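**Hand washing vs. dishwasher on a metered supply**

**tbarrow76** – 17 March 2020
We went on a meter in January and the first bill from Citstead came to 3878 gallons for two people. I want to get that down. My wife says run the dishwasher only when full. I say a bowl and two plates don't need a machine.
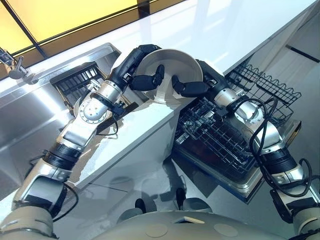 I wash with the plug in, then rinse under a thin stream. Is there any real saving in it?

**Iñaki Barrios**
Depends on the rinse. I put a jug under mine and a running rinse used far more than the wash did. A full dishwasher load beat me easily. Ours is a Temia, nothing fancy.

**samex_fan**
Disagree. A full load, sure, but two people don't fill one in a day. By then it's dried on and you pre-rinse everything anyway. I wash once after supper and leave it all in the rack overnight.
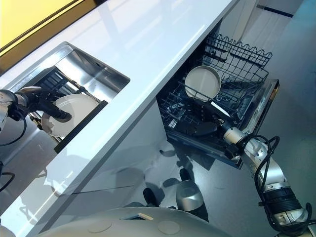 **Iñaki Barrios**
Then don't pre-rinse. Scrape and load. I stopped last year and the plates come out the same.

**tbarrow76**
Egg doesn't. I'll try the jug for 5 days and read the meter each night – no laundry on those days.

**samex_fan**
Check the toilet for a leak too. Ours was worse than any sink.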